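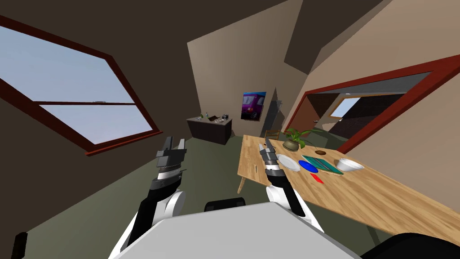 The trainer had been up since half past three and was on a second pot of tea by the time we sat down in the yard office at Tinbridge. The first lot had gone out and come back. A farrier was working at the far end of the barn, and twice the conversation stopped for the phone.

Flokico, a four-year-old mare by an unfashionable sire, has won her last two starts over seven furlongs and goes next for a better race over a mile. She was bought as a yearling for 700 guineas.

"I wasn't even at the sale to buy her," the trainer said. "I'd gone for a colt and he made far too much. She walked in a bit later and I put my hand up."

She did not run at two. A sore shin held her back in the spring, and then she grew.

"She was all legs. You could have galloped her, but she'd have come home tired and gone off her feed. The owners were good about it. They paid the bills and didn't ring every week."

There are more than 400 horses in training in the district and the yard has only a small share of them. Staff are hard to find. The trainer still rides out most mornings, though not on Flokico, who pulls.

"She needs somebody lighter and younger than me. She's no bother in the box, she'll sleep half the afternoon. It's just the first two furlongs up the gallop."
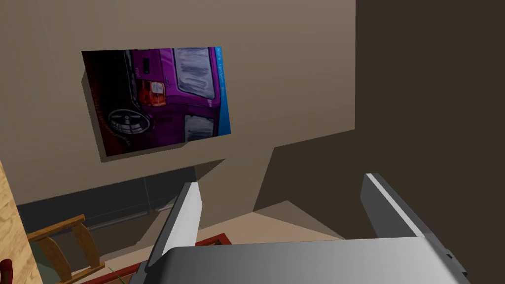 TINBRIDGE, August

Stumov, the stable's other runner at the meeting, is a different sort. He is nine, has had a tendon injury and missed all of last season.

"He'll want rain. If it stays firm he won't travel, and I've told them that. I'm not breaking him down again for fifth place."

The mare is not so fussy about the ground. Her weight on the yard scales was 543 kilos after her last race, and the trainer would like her to be much the same next time.

The one to beat may be Ekström, who finished in front of her in the spring, when she was drawn wide and met trouble on the bend.

"He's a proper horse. We were a length and a half behind him and I thought we were unlucky, but everybody thinks that. She's stronger now. Whether she gets the mile, I don't know. Her dam didn't."

If she does stay, there is a fillies' and mares' race in the autumn. If not, she will go back to seven furlongs and have a break before the winter.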